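What I Saw at the Bosness Open Afternoon

I went out to the Bosness plant on Friday because a cousin on the packing side had told me half the returns floor was going to be "handed over" by spring. The company was letting people in from one o'clock, with coffee, and I wanted to see what handed over looked like.

Returns is where the clothing comes back. Caps, work shirts, aprons, all of it rented out to restaurants and shops. A sorter picks up each piece, shakes it open, checks it for tears and puts it in a bin. It's dull work and hard on the wrists. There are 26 people doing it across two shifts, down from what it used to be, and the tour guide skipped over that part pretty fast.

The machine is from a firm called Varghese. It was running behind a yellow line, one arm over one belt, and we watched it for 20 minutes. It did fine with flat aprons. When two shirts came down together it stopped and a light went on, and a woman walked over, pulled them apart and walked back. She did that a lot. I asked her if that was her whole job now. She said it was her job on Fridays and she'd rather be sorting.

The handout says the arm will get to 400 pieces an hour. The board over the belt said 278, and I don't know if that counted the ones she fixed. I asked. The guide said he'd find out and I gave him my email. Nothing yet.

After that they took us across the lot to the Devwood building, where people teach the thing by doing the work themselves with a gripper held in the hand. Hòa Tiêu runs that side and was the only person all day who gave me a straight answer. I asked how long before the arm could handle a pile the way a new hire can after a week. He said he didn't have a date and wouldn't trust anyone who did.

He used to be a sorter himself, on nights. Three others moved over with him. They get a bit more per hour and they sit down more, and I won't pretend that's nothing. But they're on contracts that end when the project does, and the old jobs they left haven't been posted.

Work at the teaching table, Devwood building: 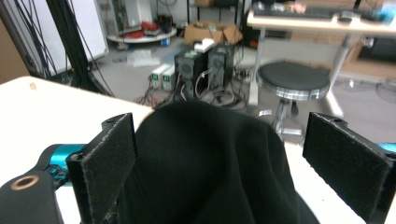
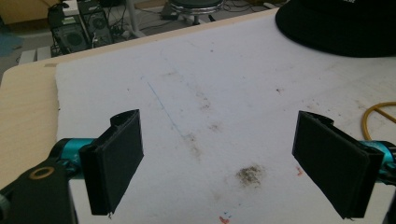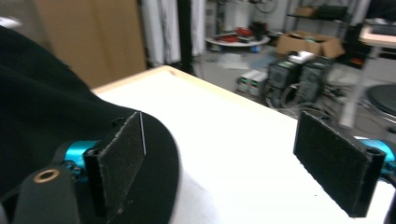 I asked Hòa whether the people doing the teaching get any say in what happens on the floor later. He said they had one meeting in March and the main thing that came out of it was better chairs.

Back in the main building there was a short talk from a manager who had come over from the Vindum site. She told us that no one there had been let go when the arms went in. A man in the second row asked how many had quit and not been replaced, and she said she didn't have that number with her. He asked if she could send it. She said she'd look into it, same as my guide.

I'm not against the machine. My cousin has had two wrist surgeries, and if an arm wants to shake out aprons all night it's welcome to them. What bothers me is hearing "your job will change" from people who can't say what it changes into, or what it pays. The woman by the yellow line could have told them plenty about it and she wasn't asked to speak.

Parking is free but the lot fills up early. If you go to the next one, skip the film and spend the time at Devwood, and bring your questions written down so you can leave them a copy.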